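Registo de batismo com o apelido trocado: como provo que é a mesma família?

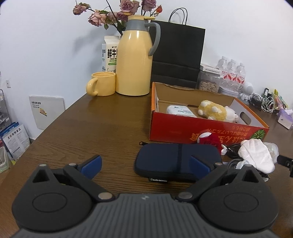
Pergunta de quintaldosavos, 26/09/2019

Olá a todos! Ando há uns anos a montar a árvore do lado da minha mãe e encalhei nos bisavós. A minha avó dizia sempre que o avô dela tinha vindo de Tilham, ainda rapaz, e que trabalhou numa quinta perto de Bratton antes de casar. Até aqui tudo bem, encontrei o casamento e encontrei os batismos dos filhos (8, e todos na mesma paróquia, o que ajudou imenso!).

O problema é que no casamento ele aparece com o apelido Semwal, como nós, e no único batismo de Tilham que bate certo com a idade e com o nome da mãe o apelido está escrito de uma maneira que eu leio como "Semal" ou "Sembal". O padre tinha uma letra horrível e a tinta passou de um lado para o outro da folha. O nome do pai também não ajuda, porque no casamento vem só o nome próprio e no batismo vem o nome próprio mais uma coisa abreviada que não percebo.

Já passei à mão umas 30 páginas do livro, à procura de irmãos dele, e encontrei dois que podem ser. Mas "podem ser" não me chega, que já uma vez enfiei na árvore um ramo inteiro que não era nosso e foi uma tristeza ter de o tirar.

Como é que vocês fazem nestes casos? Há algum documento que ligue as duas terras? Obrigada desde já e desculpem o testamento.

teresinho_da_serra respondeu

É o mesmo de certeza. Antigamente escreviam os apelidos de ouvido, na minha família há quatro versões. Eu punha na árvore e seguia.

papeis_e_po respondeu

Eu não punha já, com todo o respeito pela resposta de cima. Que os apelidos mudavam, mudavam, mas numa terra pequena há primos com o mesmo nome próprio, batizados com poucos anos de diferença, e depois é uma salgalhada.

O que eu fazia no teu lugar era ir atrás do processo de casamento, e não só do assento. Se ele nasceu numa paróquia e casou noutra, é bem possível que lhe tenham pedido uma certidão de batismo, e essa cópia às vezes ficou guardada com os papéis dos noivos. No meu caso estava lá, dobrada em quatro, com o apelido escrito à moda antiga e tudo! Pergunta no arquivo se têm os processos separados dos livros, porque costumam estar noutro fundo e quem atende nem sempre se lembra de dizer.

Depois, os padrinhos. Faz uma folha com os padrinhos dos 8 filhos e outra com os padrinhos e testemunhas dos dois possíveis irmãos em Tilham. Se aparecer o mesmo nome nos dois lados, já tens um fio por onde puxar. Eu apanhei assim uma tia que ninguém sabia que existia (madrinha de três sobrinhos, coitada, deve ter gasto uma fortuna em velas).

Quanto à abreviatura, procura a mesma letra noutros assentos do mesmo padre. Mais cedo ou mais tarde ele escreve a palavra por extenso.

Ah, e confirma se não há um óbito de criança com o nome dele. Perdi um verão inteiro por não ter visto isso.

draltanley_raizes respondeu

Concordo com os padrinhos. Só acrescento que, se a família passou por Draltanley no caminho, os livros de lá têm um índice no fim, feito por outra mão e bastante mais legível. A minha gente fez esse percurso e foi no índice que os encontrei, com o apelido escrito com dois "l". Está tudo por nome próprio, portanto tens de ter paciência.

E guarda a referência do livro e o número da folha de cada coisa que vires, mesmo do que não serve. Eu não guardava e agora ando a repetir pesquisas de há dez anos.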